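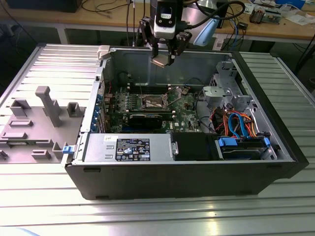
LELLTHORPE, January

The invitation promised "the future of electronics repair", and I have been to enough of these mornings to bring my own sandwich. Tringate, which has spent the past few years telling investors that robots will soon pull apart our old computers for us, opened its workshop doors on a Wednesday to a group of 15 people, most of them from recycling depots and council waste departments. I was the one with the notebook.

The set-up is humbler than the brochure. A black and silver desktop tower lies on its side on a slotted aluminum table, side panel off and laid flat to the left. It has a Dell logo on the green motherboard and the sort of blue plastic latches that anybody who worked in an office will remember breaking a thumbnail on. Over it hangs the gripper, two black fingers and a white camera module at the wrist. The bench behind is a mess of black cables and loose paper, and I warmed to the place a little when I saw it.

The job we were shown was small parts handling. The arm holds a flat little tan and silver piece between its fingertips, over the open case, with the CPU socket bare on the board. Anyone who has bent a pin in one of those sockets will know the feeling of watching this. Several people leaned in. One man from a depot up the highway folded his arms and stayed that way until lunch.

I asked who took the side panel off. A person did, before we arrived. I asked who laid the case down and squared it up on the table. Same answer. Tringate's engineers were quite open about it, to their credit, but you had to ask, and the printed handout used the word "autonomous" 7 times without getting to it.

Then there is the matter of which computers. Office towers like this one are about as friendly as the trade gets: big, boxy, built to come open without much of a fight. The depot people wanted to hear about laptops glued shut, machines that have been in a flooded basement, cases with a screw missing and another one stripped. The software, sold under the name Bavex, is supposed to cope with "moderate variation". When somebody pressed for a definition we were offered coffee.

Tringate says its system has now practised on 4000 part movements. It did not say how many of those went well, and the slide with the results on it was described as being updated. The company also talks up a trial line at Saarinen, a refurbisher two hours north, where a robot cell is meant to start before spring. I rang Saarinen the next day. They confirmed there is a trial, and that the cell has a full-time technician standing next to it.

None of this makes it a bad idea. Stripping computers is dull work, hard on the wrists, and the depots I spoke to can't keep staff. A woman who runs a crew in the next county told me she would take a slow robot tomorrow if it showed up on Mondays. What she can't do is pay for one that needs a minder, and she did the sums for me on the back of the handout. Her best worker strips a tower like the one on the table and has it sorted into bins in a few minutes, with the radio on.

The question period was booked for 40 minutes and ended early. Nobody would give a price. There will be another open day once the Saarinen trial has some numbers behind it, and the depot people have asked if they can bring their own computers to that one. Tringate said it would look into it.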